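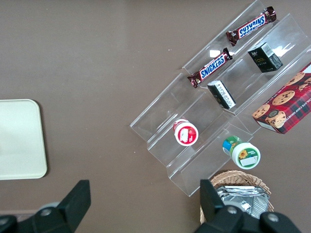

My office has a snack economy, and I have been on the wrong side of it since April.

When I started at Foston the deal was simple. There was a drawer. You put a dollar in a mug and you took a thing out of the drawer. Ulla Leinonen stocked it on her way in, and if the mug came up short she sighed once, loudly, near whoever she suspected. It worked fine for years. I was suspected often and with good reason.

Then we moved to the new floor and somebody upstairs decided the drawer was "not scalable." I'd like to meet the person who wants to scale a drawer. We now have an app. The app has a balance, and the balance has points, and the points are worth some fraction of a cent that changes depending on what you're buying. A chocolate bar is 698 points. You can't buy 698 points. You can buy 3,000, so that's what I did, and four bars later I had 208 points left, good for nothing on the list except half a granola bar, if they sold halves, and they don't.

I brought this up with Paavo Partanen, who runs our side of the building and is a patient man. He told me the leftover points roll over. Roll over to what? To the next 3,000, he said. I have paid for gym memberships I felt better about.

What gets me is how much I've started to think about it. Under the drawer system I ate a candy bar maybe twice a week and forgot it by the time I hit the elevator. Now I get a notification at 3 p.m. telling me I've "earned a treat," which I haven't, and which would cost me full price anyway. Last month it sent me a chart of my own habits. There was a spike, and I remember the spike. It was the day the Clurodbridge contract got pushed back again and I'd like that left between me and the peanuts.

Koen Dierckx from accounting has of course figured out the math. If you buy only pretzels, in a certain order, you can get down to zero. He showed me the spreadsheet. He doesn't like pretzels.

Meanwhile Ulla has quietly put a mug back on her desk. There's a drawer under it. I'm not going to say what's in the drawer, because people from upstairs may read this, but I walked over yesterday with a dollar and walked away happy, and she only sighed a little.

I still have the 208 points. Make me an offer.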